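31 December 2023

Up at six, dark and blowing hard. I had meant to walk out to Clerkell and back before lunch but the lane was under water past the second gate, so I turned round and came home by the top road. Boots on the rack, socks in the wash.

Did the year's reading on the electric and wrote it in the back of the book. We used 1,832 units, less than I had put down as a guess in April. The Brokent heater must take some of the credit. It is ugly and it clicks, but it warms the back room in the time it takes to make tea.
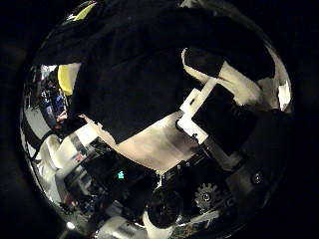

Something black, white finger, last day of the year.

Spent the rest of the morning on the seed order. I have settled on the Antal leeks again and given up on the early carrots, which came to nothing two years running. The Fundel catalogue has put its prices up and wants an extra charge for posting potatoes, so I shall buy those in town. Order came to 54 pounds. I crossed out the sweet peas, then wrote them back in.

Soup for lunch, the end of the ham in it. Too much pepper.
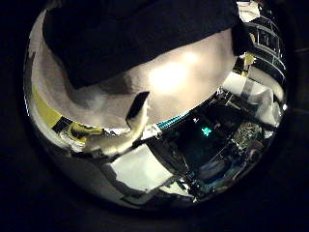 After that it rained properly and I cleared the drawer in the hall. Kept the string, the fuses and the good scissors. Threw out keys for locks we no longer have. The bathroom tap is dripping again — a washer, I expect — and the shop will be shut tomorrow, so there is a flannel under it for now.

Must ring about the gutter on the north side. The last quote was roughly 300 and I thought it high then.

Not staying up. Fireworks have started over towards the village already, and the cat is under the bed.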